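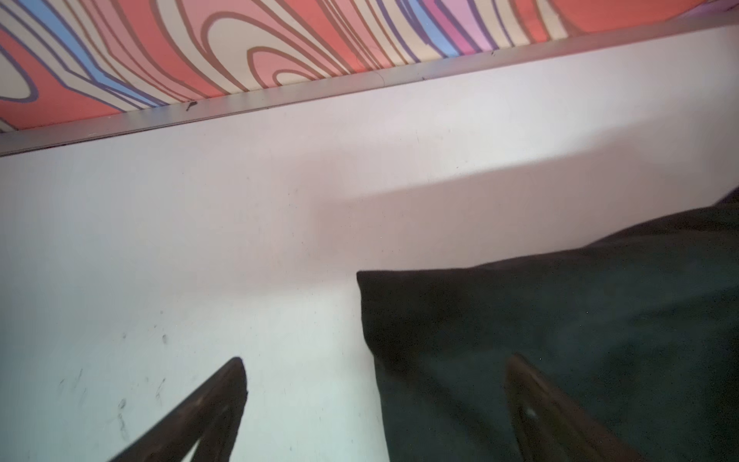 Subject: Re: [findton-makers] Open day at Wurkero - who went?
From: Kanyarat Srithong
To: findton-makers list

Corentin Sabatier wrote:

> I could not get to the Wurkero open day in January and I'm sorry
> I missed it. Could anyone who went post a few notes? I'd mainly
> like to know:
> what the arm demo covered, whether visitors got to drive it, and
> whether it's worth taking the evening class over there for the
> two-hour version they offer to groups.
>
> Also, did they say anything about cost?
>
> Corentin

Hi Corentin, hi all,

I went with Anong Petchrat. We got there at 10 a.m. when the doors opened and stayed until lunch. Notes below, from memory plus what Anong wrote on the back of the program.

The day was split into a talk, the demo, and open time on the floor. The talk was given by Wichai Noiphan, who runs the training side at Wurkero. It was half an hour and mostly about how they got from bench fixtures to arms that work in ordinary rooms with soft things in them. He had slides but skipped a lot of them to leave time for questions. If you have been to one of his talks before you will know most of it.

The demo was on the arm they call Pandora. It has a two-finger gripper with a small camera mounted close to it, so what you get on the monitor is the view past the fingers. I had not watched a feed like that for any length of time and it takes some getting used to. When the wrist tips up, the walls go diagonal and you can be looking at the ceiling with a corner of cushion coming in at the side. Anong lost track of which way was up more than once and so did I. Kanokwan Kamolrat, who was operating, told us to find the fingertips first and work out everything else from there. That helped.

The task was picking up cushions and setting them down again in a marked place. She did it slowly, talking through each move, then again at normal speed. One cushion slipped on the first try and she went back for it. She said soft items are harder to teach than boxes, as the place you grab is never quite where it was the last time. They log every attempt, good or bad, and she said they had passed 1,000 in that room before the open day.

Yes, visitors got to drive. You put your name on a sheet and had five minutes each with Kanokwan standing next to you. The queue was short before 11 a.m. and long after that, so go early if they do it again. I managed one cushion. Anong managed none but did learn where the stop button was, and used it.

On the group session: it is the same demo with more time on the controls, and they take up to 2 groups a month. The price Wichai gave was 300 per group, not per person, and that includes someone from their side the whole time. I think it would suit the evening class. I would not take the younger kids, as there is a lot of waiting between turns and not much to look at while you wait.

Some practical points:

- Parking at the front is for staff. Use the Sriwong lot across the road. The number 42 bus also stops there.
- The entrance is on the side, up a ramp. The sign is small.
- No food in the demo room. There is a table in the hallway with coffee.
- You have to sign a visitor form. Bring a pen, they had one between all of us.
- Ask before you film. They were fine with it when people asked.

One complaint - the monitor was set low, and once there were two rows of people the back row could see very little. I mentioned this to Wichai and he said they would look at getting a second screen or raising the stand. If you book a group I would ask about it ahead of time.

Questions I did not get an answer to: whether they lend out the smaller gripper for school projects, and whether the controller software runs on older laptops. Wichai said to email him about both. I'll do that this week unless somebody here already has the answers.

Corentin, if you want to book, let me know how many people are in the class now and I will add that to my email.

Kanyarat

Filed under: Events & Visits, Robots, Trip Reports

Recent threads on this list
Spare stepper drivers, free to collect
Re: Re: Soldering bench hours
Gripper pads - what are people using?
Minutes, January meeting
Re: Sriwong lot closes at 9 p.m.

This archive uses cookies to remember your reading settings. By continuing to browse you accept their use.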